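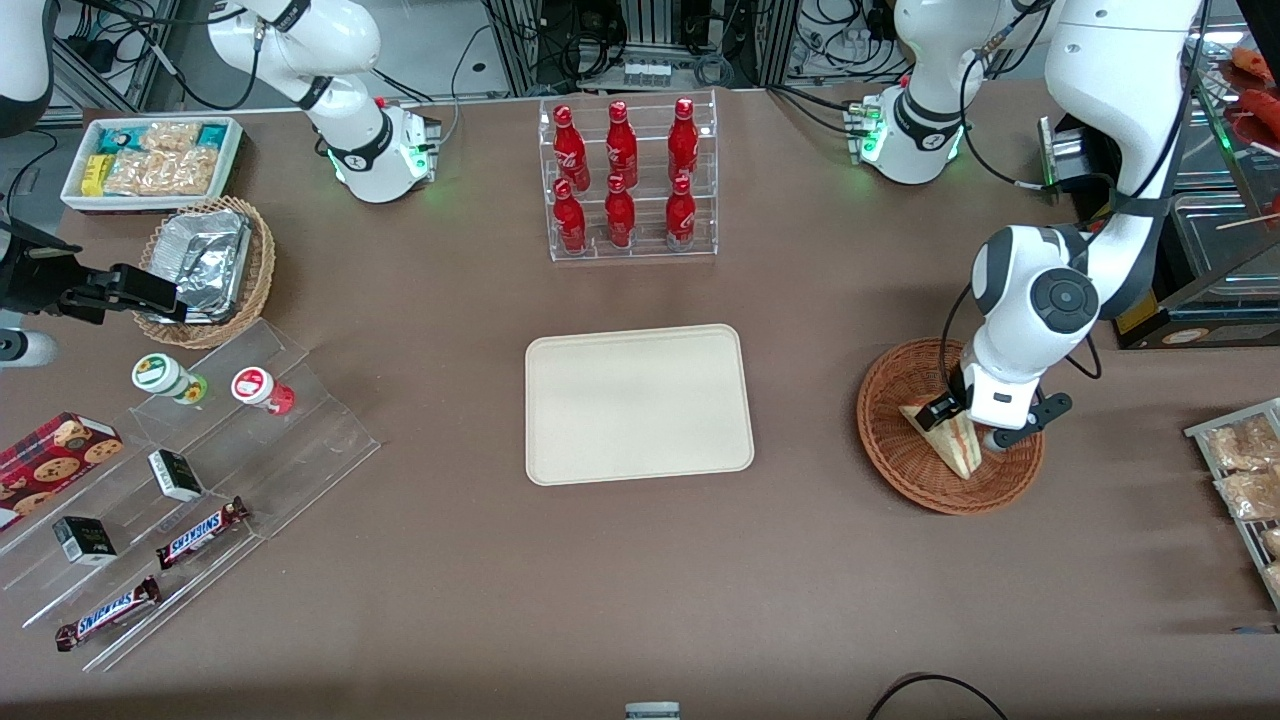

Re: [stall-list] Laying out the lunch table

From: Rutilio Jaramillo
Date: 21st April

Faustino Espinoza wrote:

> I've had a go at the Drollow layout. Tray in the
> middle, Coke on the stepped rack behind it, sandwiches in the basket on
> one side, foil containers in the basket on the other, snacks in the
> white tray at the back corner. People build their own lunch on the tray
> and move along. I reckon it will cut the queue in half by July. Can we
> agree it on the list so that Stiller and Casodmont set up the same way?
> If there are no objections I'll order another 14 baskets.

Faustino, please don't order anything yet.

I like the rack. Two steps, three bottles on each, and the back ones stand higher than the front ones. Clear acrylic shows every fingerprint, mind, so somebody will be wiping it all day. But six bottles is one small family and a thirsty uncle. Where does the refill crate go? Under the table, I suppose, where we kicked it over at Mohammadi.

The half-the-queue claim I don't believe. We heard the same about the numbered tickets. What held us up last year was people making up their minds, and a nicer table gives them more to look at. If you have timings from Drollow, send them round and I'll eat my words.

Other grumbles, in no order:

Wicker for the sandwiches. It looks lovely and crumbs live in it for ever. The wedges are wrapped in clear plastic so I can't claim it's unhygienic, but a shallow bowl like that holds very few before they start sliding out. Have you tried it full?

Foil containers in a basket — why? They're flat-bottomed. They stack. Put them on the table.

The snack tray is too far back. Crackers are what children want first, and they will lean across everything else to reach them. Swap it with the foil things and see.

The brown covering is fine by me. It hides coffee.

The beige tray I'd keep, if we own enough of them. My list says 25, and 7 of those are cracked. Does anyone at Casodmont have the rest?

So my vote is no for now, yes to one trial at Stiller with the baskets we've already got.

Rutilio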